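Plunorel-Roboter lernt Schranktüren im laufenden Bürobetrieb

Zorkberg, August 2026. Das Robotiklabor Zaugg hat Ergebnisse zu seinem Lernverfahren Plunorel vorgelegt. Ein zweiarmiger Roboter soll damit Möbeltüren öffnen und schließen, für die er kein Modell besitzt. Trainiert wurde mit 3.000 Aufnahmen aus der Kopfkamera, die bei ferngesteuerten Durchläufen in Büros entstanden.

Das Verfahren sucht zuerst den Griff und schätzt dann, auf welcher Seite die Tür angeschlagen ist. Erst danach wird eine der beiden mehrfingrigen Hände ausgewählt. Eine Tür, die bereits einen Spalt offen steht, behandelt das System als eigenen Fall.

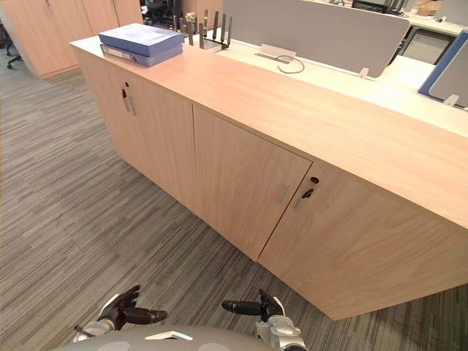

Weniger Vorführungen pro Möbelstück

Für einen neuen Schranktyp reichten nach Angaben des Labors sieben zusätzliche Vorführungen. Beim Vorgängerverfahren waren es 65. Schwierigkeiten bereiten weiterhin schmale Metallgriffe, wenn der Roboter schräg zur Front steht. Abgeschlossene Türen erkennt er bislang nur am Widerstand.

Der Datensatz wird zusammen mit dem Projektpartner Cledbridge ausgewertet. Als Nächstes sind Versuche in drei weiteren Gebäuden geplant, darunter eines mit Schiebetüren.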